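Equipment Review: Remura Rolling Textile Cabinet
Collections Care Office, Druminholm Museum
Wed 3 January

The Remura cabinet was purchased last spring to replace the open shelving in the lower textile store. This review records our experience with it and is intended for small museums and historical societies considering a similar purchase. The museum paid the full list price and has no arrangement with the manufacturer, Kälin.

The cabinet arrives in flat sections with a printed manual. Two members of staff put it together in one afternoon. The steps are clear until the doors are hung, at which point the manual shows left-hand and right-hand hinges in the same drawing without labels. Flurina Danzer of our registration staff marked the hinges with tape before starting, and we recommend that others do the same. All screws were present. One shelf had a bent corner and was replaced by Kälin at no charge, although the replacement took 18 days to reach us.

Once loaded, the cabinet is steady. Each shelf is rated to carry up to 60 pounds, and we have stayed well below that figure. The casters turn easily on our sealed concrete floor. They are less satisfactory on the ramp to the study room, where the front pair tends to swing, and we no longer move the cabinet there when it is full. The brakes are on the rear casters only. A cabinet in this price range should have them on all four. 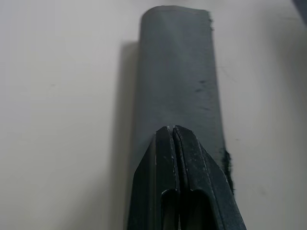
Shelf spacing was our main reason for choosing this model over the Pesness unit we tested in February. The shelves adjust in small steps and can be taken out entirely on one side, so that tall items may share a cabinet with flat boxes. The Pesness has fixed shelves and would have required us to lay every roll on its side. Narrow gray rolls that stand on end, with a frayed edge down one side, are the type of item that gains most from the open bay, as the loose threads do not rub against a shelf each time a neighboring piece is taken out. We line the bay with washed cotton and leave a hand's width between rolls. The bay has no dividers of its own, and Kälin does not sell any. Ours were cut from archival board by Florian Kaufmann in the workshop.

The doors close with a soft gasket. Dust on the shelves has been light, and the monthly wipe-down takes 20 minutes, including the top. The gasket had a faint smell when new, and we left the doors open for 30 days before placing any object inside. Kälin's instructions do not mention airing the cabinet. They should.

The lock is the weakest part of the product. It is a simple cam lock, the key is small, and the spare is identical to the first with no number stamped on it. Institutions that keep several of these cabinets will need their own system of tags. A stronger lock may be fitted by a locksmith, but doing so ends the warranty on the door.

Rating: four out of five. Recommended for rooms with level floors. The museum expects to order a second cabinet for the costume store, subject to budget approval, and has asked Kälin whether front brakes can be supplied with it.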